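Clutley Shared Kitchen, minutes, November

Present: Despina Georgiou (chair), Senad Trajkovski, Lumturie Trajkovski, Stojan Vidmar (minutes). Fereshteh Karimi arrived at item 2, with cake, and was forgiven.

1. Last minutes
Approved. Senad asked that "sulked" be changed to "abstained." Changed.

2. Cupboard money
The fund stands at 900. Lumturie wants shelves. Senad wants a better kettle. Discussion was long and mostly about the kettle. Held over.

3. Unclaimed mugs
One left after the clear-out: small, teal-green outside and handle, yellow inside. Despina likes it and says she has no motive. Owner has until next meeting to speak up.
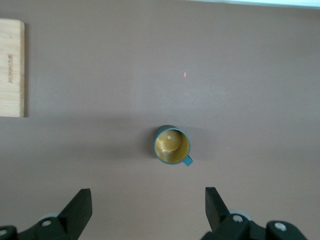 4. Dish towels
Fereshteh will wash them. Stojan will fold them, under protest.

Closed at nearly 9 p.m.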